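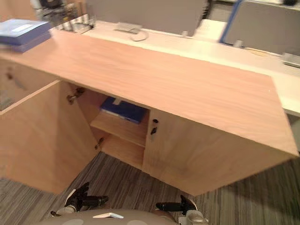 What Should Happen to the Old Brumley Cannery? My Planning Project Report

September 8, 2022

I picked the Brumley cannery because I've ridden past it on the bus for years and always wondered why nothing ever got built there. Then in August a company called Zeltar Homes filed an application to knock down most of it and put up 40 apartments with shops on the ground floor, so suddenly I had a topic!

My question was pretty simple. Who objects to a plan like this, and what are they worried about? I read the whole application file at the town planning office (it's open to the public, you just have to ask at the counter) and every letter that had come in by the deadline. There were 30 letters. I sorted them by their main complaint, and yes, some letters had five or six complaints, so I had to make a judgment call on those.

Traffic won by a mile. Judard Street is narrow, the school is at one end of it, and people there already can't find parking. The building height came next. The plan goes up to 5 stories and most of the houses nearby have two.

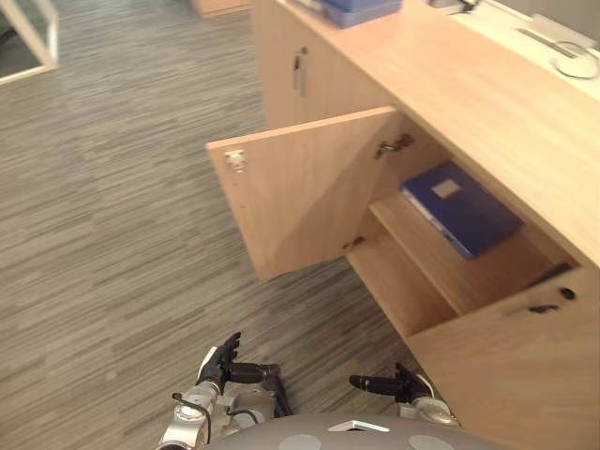
The old brick smokestack got a lot less attention than I expected. I figured everybody would want to save it, but only a handful of letters brought it up, mostly from people whose families had worked there. One letter said the cannery had about 400 workers at its busiest, and I couldn't find a second source for that, so treat it carefully.

Zeltar's architects, Papadakis Design, say the smokestack would cost too much to repair. Their report gives a total but doesn't break it down, and I would've liked to see that. I emailed them twice and didn't hear back before I had to turn this in.

If I did this again I'd start with the traffic study, which I left until last and then had to read in one night (bad idea, it's mostly tables). I'd also knock on some doors on Judard Street, because people who write letters are a pretty particular group and I have no clue what their neighbors think. The hearing hasn't happened yet, but I'm planning to go and take notes for the second half of the class.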